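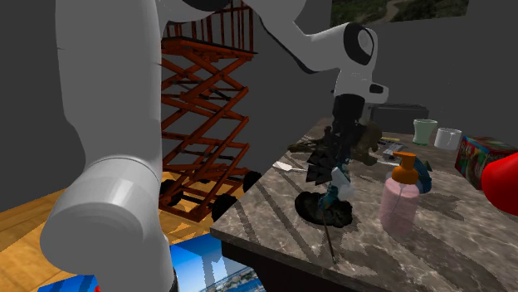 Does the Countertop Pack run on the school laptops, or do we need the lab machines? A coach from the Nakance club sent that in back in April, and it's still the thing I get asked most, so I'll answer it first. Yes, it runs on ordinary school laptops. Slower ones take a while to load the room the first time (go get a snack), and after that it's fine. If yours really chug, turn the shadows off in the settings. The arm doesn't need them, they're just pretty.

Countertop Pack for Drarnarow Sim
Item no. 1449
Club license, one school, one year: $82
Extra team seats: $16 each
Works with: Drarnarow Sim, version 2 and up
Delivery: download link by email

OK, so what is it? I coach a student robotics club and I build these packs at night, mostly for my own kids, and then other clubs started asking. The Countertop Pack is a simulated room with one arm, a stone-patterned counter and a whole lot of clutter. A cup, a mug, a pump bottle, utensils, a box, odd little shapes that are a pain to grip. Students write the code that gets the arm to pick something up without plowing through everything next to it. That second part is where the fun is!

We made it for the Memen Challenge, the pick-and-place round, where teams get a messy surface and a short list of things to move. My club had been practicing on a bare table with three cubes and we got flattened. Cubes are easy. A skinny utensil handle lying flat is horrible, and a mug is only nice if you come at it from the correct side.

What you get in the download:
The room, ready to open
A shuffle button that rearranges the clutter, so no two practice runs have to match
Starter code in Python with the boring parts filled in
Eleven short lessons, from moving one joint up to a full pick
A score sheet laid out the way the Memen judges do theirs
Teacher notes (mine, so they ramble)

What you don't get: Drarnarow Sim itself, which you'll need to install first, and any kind of real hardware. If your club has an Iglesias arm at school, the joint names in the starter code match it, so moving your code over isn't too bad. Go slow the first time, please. Real arms hit real tables.

A few things people write to me about. The gripper sometimes jitters when it's holding something small. Lower the grip force a notch and it settles down. If an object shoots off across the room, you've started the fingers inside it, so back the arm off and try again (my students do this on purpose now, there's a leaderboard). And save before you press shuffle! It doesn't ask.

Seats can be added any time during the year, just use the same club email you ordered with. Renewals come with whatever new clutter I've made since. Next up is a drawer, if I can get it to slide properly.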